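3.2 Setup and upkeep of the simulated cell

All trials in this paper were run in one simulated cell, which we call the Lillo cell. It has one arm with a two-finger gripper, one table and a small set of colored pieces. The cell was first built for another study on grasp planning, and we took it over in November with many settings that were not written down. Before we could compare the two planners, we had to bring the cell to a known state and to keep it there. In this section we explain how this was done, because small errors of the setup were in our first tests larger than the difference between the planners.

The base of the arm is fixed to a wooden block on the far part of the table. In the cell file, the block and the arm are two separate bodies. The arm takes its height from the block and not from the table, so a change of the block moves every grasp by the same amount. We lost several days with this. After an update of the cell file the block had become thinner, and the fingers were stopped by the table before they could close.
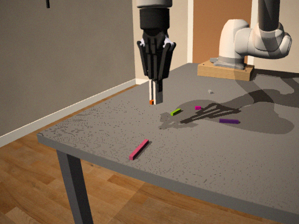 We now check the cell in a fixed order. First, the block is compared with the stored value for its height. Second, the arm is sent to its home position and the joint angles are read back. Third, the gripper is opened and closed with no piece between the fingers, and the gap at the closed position is recorded. Only when these three values agree with the stored ones do we load the pieces. The check is done by a script named Fulen, and it is repeated after every 500 trials, or earlier if the cell file was changed by anyone in the group.

The contact settings of the fingertips needed the most care. With the settings that we received, a short piece would often turn in the grip when the arm started to lift. We raised the friction of the pads in small steps and made 20 lifts of the same piece at each step. Too high friction is also not good: the piece then sticks to one finger when the gripper opens, and it is put down in a wrong pose. The value that we kept is the lowest one at which no turning was recorded. The target of these lifts was always the short orange block, while the other pieces stayed on the table as obstacles.

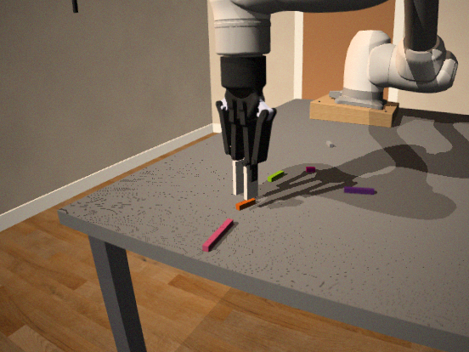 Figure 4. The Lillo cell with the gripper low over the table near the orange block. The arm stands on its wooden mounting block, and the other colored pieces lie on the table.

The approach height is the second value which must be looked after. The Cornetti planner gives the goal as a pose of the wrist, and the Slaoui planner gives it as a pose of the fingertips. The distance between wrist and fingertip is therefore used in only one of the two cases. If it is wrong, one planner is punished and the other is not. We measure this distance again in each check, with the gripper pointing straight down, and we write it into both configuration files, although only one of them reads it.

In total we recorded 2739 trials. The first 1000 were made before the check was complete, and we use them only to describe the faults. When a check failed, the trials since the last good check were marked and run again with the same random seeds.

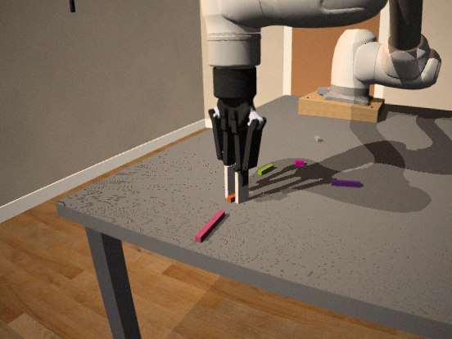
3.3 Faults and their repair

The faults fall into two groups. In the first group the cell itself was wrong, as with the thin block. These faults were easy to repair, since a stored value could be put back. In the second group each value was correct alone, but two of them did not fit together. The most frequent case was a closing speed too high for the time step of the simulation, so that a fingertip entered the piece before the contact was found. We repaired it by making the closing speed lower in the last part of the motion, and we left the time step as it was. The same closing speed is used for both planners in all results of Section 4.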